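Teaching by Demonstration: An Interview with Amancay Tapia

The Oridden Institute has spent the past two years studying how people teach tasks to robot arms, either by guiding the arm by hand or by operating it from a distance. The work is led by Amancay Tapia, who joined the institute from Kollisberg, a maker of packaging equipment. She spoke with Alistair Pollock of the institute's publications office in January, shortly before the second phase of the Mavum project began.

Ms. Tapia's first years in the field were spent writing motion programs line by line. She recalls that a change in the height of a single shelf could occupy a technician for most of a day. "The people who understood the task were standing at the line," she said. "The people who could change the program were in another building. We lost a great deal of time carrying messages between them."

Demonstration is intended to shorten that path. In the first of the two methods used at Oridden, the motors of the arm are set to yield, and the teacher takes hold of the wrist and moves it through the task. The controller records the joint positions along the way. Ms. Tapia considers this the better method for slow work near a surface, where the teacher can feel contact directly. Its weakness is fatigue. "An arm that has been made compliant still has mass," she said. "After an hour, the demonstrations are shorter and the corners are cut. You can see it in the recordings."

The second method is remote control. The teacher holds a small input device, and the arm follows at a distance. Nothing is felt through the hand unless force feedback has been added, and new teachers tend to stop short of the object and approach it in small corrections. Those hesitations are recorded along with everything else. The Mavum team asked 18 teachers to learn both methods, and 13 of them reported that they preferred remote control by the end of the first phase. Ms. Tapia was cautious about the result. Most of the group, she noted, had used similar controllers at home.

The first phase produced 2000 demonstrations, all of them performed in simulation. The decision was debated within the group. A simulated arm cannot be damaged, and a layout can be reset in a moment, but the contact between a gripper and an object is only approximated. Ms. Tapia defended the choice on practical grounds. "We wanted teachers to make mistakes early and often," she said. "On real hardware, a cautious person becomes more cautious still, and the data show only one way of doing the task."

Asked what distinguishes a good demonstration, she spoke first of pace. A teacher who moves steadily, even if somewhat slowly, gives the learning software a clear record. Sudden movements are harder to use, as are long pauses in which the teacher is thinking and the arm is still. The group now asks each teacher to plan the motion before recording begins.

Failed attempts are kept under a separate label - a practice adopted from the Buchanan workshop, where Ms. Tapia was a visiting researcher. Of particular value are attempts in which the teacher misses the object, recovers and completes the task. In the first phase, 67 recordings were placed in this group, and she would like to see many more. 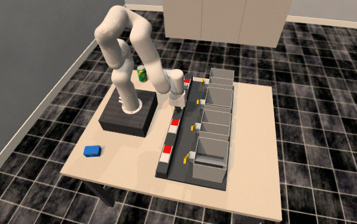
How long does it take a new teacher to become useful?

"Most people need one morning," Ms. Tapia said. "The first hour is spent learning which way the arm will move when the hand moves. After that, they stop watching their own fingers and begin to watch the gripper, and the recordings improve quickly."

The second phase will bring part of the work onto physical equipment. Teachers will begin in simulation and repeat a smaller set of tasks on a real arm, so that the two sets of recordings can be compared. Ms. Tapia expects the differences to be greatest at the moment of grasping. She also hopes to bring in more teachers with experience on production lines, whose habits of movement may differ from those of laboratory staff.

On the question of whether demonstration will replace conventional programming, she was reserved. Fixed motions that never change are still better written out, in her view, and safety limits must always be set by an engineer. "A demonstration tells the robot what someone did," she said. "It does not tell the robot what that person would have refused to do. We still have to write that part down."

Applications from prospective teachers for the second phase are accepted through the institute's research office.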